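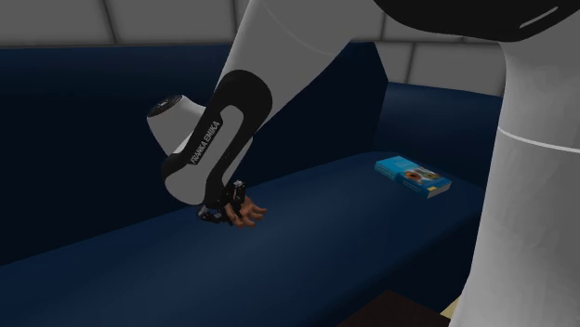 Dye from new dark blue sofa comes off on light clothes

Posted by hutine44

Hello all. I bought a dark blue sofa from Evetano in June and already two pairs of my light pants have a blue shade on the back. The shop says it is normal for dark fabric and will stop by itself. I paid 300 for it, so I don't want to ruin it with a wrong product. Is there a safe way to stop the color from coming off? The covers can not be removed.

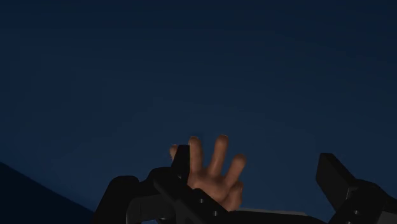
Dark blue, no pattern

enache_home

I had the same trouble. First rub a damp white cloth on a hidden place, for example under the seat. If the cloth becomes blue, there is extra dye on the surface. Wipe the whole seat with cool water and very little mild soap, then leave it to dry for 48 hours with the window open. I had to repeat this three times. Please do not use vinegar or salt, it did nothing for mine and left white marks.

Genico28

just put a blanket on it

marblestep

Look at the label for the cleaning code before you use water. If it says S, water is not allowed. Also write to the shop again and attach a photo of the pants, mine gave back part of the money.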